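## 4장. 반납된 나무 퍼즐 받기, 닦기, 다시 빌려주기

Fullenach 장난감 대여실의 목록에는 현재 1,594점이 올라 있고, 손이 가장 많이 가는 물건은 언제나 나무 퍼즐이다. 배터리도 없고 설명서도 없는데 그렇다.
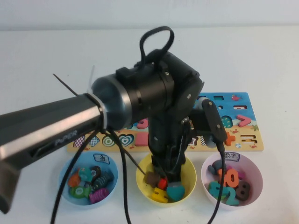
이 장은 3장(회원 등록)을 마친 담당자를 대상으로 한다. 3장을 건너뛴 분은 회원 카드가 왜 두 종류인지 모르는 상태로 읽게 되는데, 그래도 퍼즐을 닦는 데는 지장이 없다.

### 4.1 준비물

- 미지근한 물과 중성세제
- 마른 면 행주 두 장 (한 장은 반드시 사라진다)
- 부드러운 칫솔
- 지퍼 달린 망사 주머니
- Andgate 라벨 용지와 유성펜
- 대여 장부, 또는 장부 프로그램 Lebrun이 열리는 컴퓨터

> **참고:** Lebrun은 켜지는 데 시간이 걸린다. 반납 창구를 열기 전에 미리 켜 두자. 화면이 회색으로 멈춰 있어도 아이콘을 다시 누르지 말 것. 누른 횟수만큼 창이 뜬다.

### 4.2 반납 받기

1. 주머니를 받으면 회원이 보는 앞에서 연다. "다 들어 있어요"라는 말은 인사말로 받아들이고 확인은 따로 한다.
2. 조각을 퍼즐판에 하나씩 맞춘다. 개수만 세면 다른 퍼즐의 조각이 섞여 있어도 숫자가 맞아 버린다. 실제로 오리가 있어야 할 자리에 소방차가 들어간 채 한 철을 돌아다닌 퍼즐이 있었다.
3. 판 뒷면의 번호와 주머니 라벨의 번호를 대조한다. 번호가 다르면 판 쪽을 믿는다.
4. Lebrun에서 **반납 > 검수 대기**를 누른다. 바로 옆의 **반납 > 완료**를 누르면 아직 닦지 않은 퍼즐이 예약자에게 안내된다. 두 단추는 색도 같고 크기도 같다. 바꿔 달라는 요청은 이미 넣었다.
5. 빠진 조각이 있으면 4.5로 간다.

### 4.3 닦기

1. 행주를 세제 푼 물에 적셔 꽉 짠다. 쥐었을 때 물이 떨어지면 덜 짠 것이다.
2. 조각의 앞면, 옆면, 뒷면 순서로 닦는다. 손잡이가 달린 조각은 손잡이 밑동을 칫솔로 문지른다. 바나나가 주로 여기 산다.
3. 판의 홈은 칫솔로 훑고 뒤집어서 가볍게 턴다.
4. 깨끗한 물에 적셔 짠 행주로 한 번 더 닦는다.
5. 조각을 서로 닿지 않게 세워 말린다. 하룻밤이면 충분하고, 장마철에는 하루를 더 둔다.

> **주의:** 퍼즐을 물에 담그지 말 것. 나무가 불면 조각이 홈에 들어가지 않고, 억지로 넣으면 이번에는 나오지 않는다.

> **주의:** 식기세척기, 전자레인지, 헤어드라이어, 라디에이터 위는 모두 안 된다. 목록이 이렇게 긴 것은 우리가 차례로 겪었다는 뜻이다.

> **참고:** 스티커 자국은 식용유를 조금 묻혀 잠시 두었다가 닦는다. 칠이 벗겨지기 시작하면 거기서 멈춘다. 스티커 자국이 있는 퍼즐은 빌려줄 수 있지만 칠이 벗겨진 퍼즐은 수리함으로 가야 한다.

### 4.4 포장과 라벨

1. 완전히 마른 조각을 망사 주머니에 넣고 지퍼를 끝까지 잠근다.
2. 라벨에 번호, 이름, 조각 수를 쓴다. 이름은 장부에 있는 그대로 옮긴다. "동물 퍼즐"이라고만 쓴 라벨은 아무 정보도 주지 않는다. 선반 한 칸이 전부 동물 퍼즐이다.
3. 판과 주머니를 고무줄로 묶는다. 고무줄은 십자로 건다.
4. 번호순으로 선반에 세워 꽂는다. 한 칸에는 16점까지만 넣는다. 더 넣을 수는 있다. 꺼낼 수가 없을 뿐이다.
5. Lebrun에서 상태를 **대여 가능**으로 바꾼다. 저장 단추는 화면 오른쪽 아래, 스크롤을 내려야 보이는 곳에 있다.

### 4.5 조각이 모자랄 때

1. 주머니를 뒤집어 솔기까지 확인한다.
2. 회원에게 소파 틈, 유아차 바구니, 외투 주머니를 찾아봐 달라고 부탁한다. 목소리는 상냥하게 한다. 지금 우리 창고에도 우리가 잃어버린 조각이 있다.
3. 4주를 기다린다. 그동안 퍼즐은 노란 상자에 보관하고 장부에는 **보류**로 적는다.
4. 기한이 지나면 Skarstead 공방에 조각을 주문한다. 남은 홈을 종이에 대고 연필로 문질러 본을 뜬 다음 판 번호와 함께 보낸다. 사진만 보내면 크기가 다른 조각이 온다. 무척 예쁘지만 들어가지는 않는다.
5. 새 조각이 도착하면 홈에 맞춰 보고, 뻑뻑하면 고운 사포로 옆면만 살짝 간다. 갈고 나면 4.3의 1번부터 다시 한다.

> **참고:** 주인을 알 수 없는 조각은 버리지 말고 '고아 상자'에 넣는다. 상자에 든 조각이 100개가 되면 Colette Arnaud에게 알린다. 목록 전체와 대조하는 작업은 이분이 맡고 있으며, 이 일을 즐기는 것으로 알려져 있으니 미안해하지 않아도 된다.

### 4.6 자주 생기는 문제

**퍼즐에서 냄새가 난다.** 덜 마른 채로 주머니에 들어간 것이다. 꺼내서 바람이 통하는 그늘에 둔다. 향수를 뿌린 전임자가 있었는데, 그 퍼즐은 아직도 그늘에 있다.

**라벨이 자꾸 떨어진다.** 망사에 직접 붙였기 때문이다. 지퍼 고리에 매단 종이표에 붙인다.

**Lebrun에 같은 퍼즐이 두 번 나온다.** 둘 중 대여 기록이 있는 쪽을 남긴다. 둘 다 기록이 있으면 손대지 말고 번호만 적어 둔다. 3월 장부 점검 때 한꺼번에 합친다.

**아이가 퍼즐을 돌려주지 않으려 한다.** 예약자가 없으면 한 차례 연장해 준다. 예약자가 있으면 다른 퍼즐을 보여 주고, 그래도 안 되면 보호자에게 맡긴 뒤 장부를 열심히 들여다본다.

봉제 인형 세탁은 5장에서 다룬다. 이 장의 세척법을 인형에 적용하지 말 것.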